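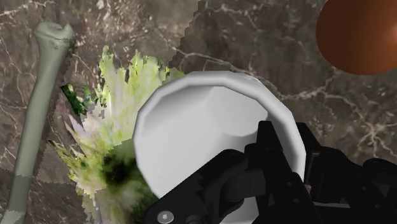 A white bowl and some leafy greens on a brown stone surface.

Akelbridge Soup Swap: Your Questions, Answered

Hello and welcome! If you've found this page, you've probably heard about the soup swap from a neighbor, or seen the flyer at the library, and you're wondering what on earth you'd be getting into. Pull up a chair. I've tried to cover the things people ask me most, and I do tend to go on a bit, so feel free to skip to the part you need.

What is a soup swap?
You make one big pot of soup at home, pack it into quart containers, freeze them, and bring them along. Everybody else does the same. Then we take turns picking, and you go home with as many quarts as you brought, only they're all different soups made by other people. It's the easiest way I know to fill a freezer (and you will never again be stuck eating the same lentil soup for nine days, as I was the winter before we started this).

How much soup do I need to bring?
Four quarts per household. If you have a large pot you can manage that in one go. If you don't, make two smaller batches of the same recipe and stir them together before you pack them up.

Does it have to be frozen?
Yes, please, frozen solid. Give it a full night in the freezer at the very least, and two is better. Leave an inch of room at the top of each container, as soup swells when it freezes and lids do pop off.

What should I write on the label?
The name of the soup, your own name, the date you made it, and every single ingredient, including whatever was in the broth. I know it feels fussy to write out "bouillon cube" and then copy down what's in the cube, but we have several members with allergies and they read every word. Masking tape and a permanent marker hold up well in the freezer. Ordinary pen on paper doesn't.

I'm not much of a cook. Can I still come?
Oh, please do! One of the most popular soups we've ever had was a plain potato and leek from Milagros Montecinos, who told everyone it was the only soup she knew how to make. It was gone in the first round. Split pea, chicken and rice, tomato with a little cream, all of these go quickly. People want supper.

Are there soups that don't freeze well?
A few. Noodles go soft, so leave them out and write "add noodles" on the label. Potato chunks can turn grainy, though a blended potato soup is usually fine. For anything with milk or cream, I'd stop before that step and let the next person stir it in when they heat it up. Hearty greens like kale and chard freeze beautifully. Spinach is all right, if a bit limp.

What can I do with bones and vegetable trimmings?
Make stock! I keep a bag in my freezer for carrot ends, onion skins, celery tops and any bones left from a roast. When the bag is full it goes into the pot with cold water and a bay leaf, and I leave it at a bare simmer for most of an afternoon. Go easy on broccoli and cabbage, which can make the whole thing taste sulfurous.

How does the picking work?
We draw numbers out of a hat. Number one picks a quart, then number two, and so on until everyone has had a turn, and then round we go again. Before we start, each cook gets a minute to tell us about their soup. Marwa Alaoui's introductions run longer than that and we let them, as her harira is worth it.

Is there a cost?
We ask for 3 dollars a household toward the hall rental. Tea is included, and there's usually bread.

When is the next one?
We take the summer off and start up again in the fall, with the last swap of the season in March. Dates go up on the board at the library as soon as the hall confirms them. Bring a cooler or a couple of insulated bags for the trip home!

Page last updated Jul 24, 2024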